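Notebook, kitchen corner and long table
16/04/2025

Mugs again. I had hoped that after January we were done with mugs.

Start of play: the draining rack had reached the stage where adding a teaspoon counts as structural work. Emptied all of it onto the worktop, wiped the rack, wiped under the rack (regretted looking), and put back only what belongs to this room. The rest went in the Semple crate to be claimed. Unclaimed things go to the shop at the end of the month, same rule as before, and the same people will be upset by it.

Descaled the kettle while I was at it. Two rounds of citric acid, one of plain water, and it still pours as though it resents us. The flakes have gone, though. Whoever has been topping it up from the hot tap, please stop, it does not save time and it makes the tea taste of boiler.

Then the actual job, a mug stand. The argument for having one is that mugs on hooks can't be stacked inside each other, and stacked mugs are how we lost the Bronum pair (stuck solid, then separated by someone with more confidence than washing-up liquid). The argument against is that a stand takes up table, and table is what we are always short of. I have come down on the side of the stand, mostly out of spite for the stacking.

Things to know about stands, for whoever inherits this page:

Load the low hooks first. Put the heavy mugs opposite each other. A stand with everything on one side will stay up perfectly well until a person walks past it.

Handles all facing the same way round. I know how this sounds. Try it with them facing every way and then try to get one off in a hurry.

If the base rocks, it is usually the table. Turn it a quarter and try again before getting the sandpaper out. I sanded one for 70 minutes last year and then found the crumb.

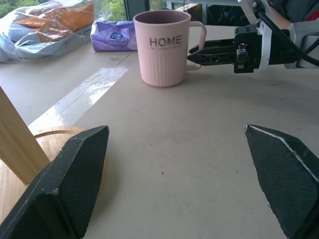
Ribbed mugs are nicer to hold than smooth ones and worse to wash, as tea gets down into the grooves and sets up home. The pink one that says HOME on it is a fair case. I'm fond of it, against my better judgement, and it has a decent curved handle with no silly spur on it, so it has been promoted to the everyday set. A mug telling me I'm home when I'm plainly at work is a bit much before ten in the morning, but it holds a proper amount.

Handle clearance is the thing I would check before buying any more. The Fandulau ones have handles so thick that they sit on the end of a hook and think about it. Four of them have gone back in their box. They can be pencil pots.

Table next. The beige top shows specks however often it's wiped, and half of those are in the surface and half are toast, and the only way to tell is with a fingernail. I used the Kanine spray first and was left with a nice smeary film, then went over it with hot water and a drop of washing-up liquid, which did the job for almost nothing. The window end still shows every wipe mark when the light comes in low. I have decided to regard this as a feature of the afternoon.

Costs, as I'll be asked: the whole kitchen corner has had 2650 spent on it since we moved in, nearly all of that on the sink, and the sink is the part that drips.

Still to do:
- felt pads for the stand, the thin sort
- new washer for the cold tap
- a lid for the sugar, any lid
- agree on 7 mugs as the limit for the table and put the rest in the cupboard
- take the sign about stacking down and put up a ruder one

Left the cloths on the radiator. Don't use the blue one on mugs - it has been under the rack.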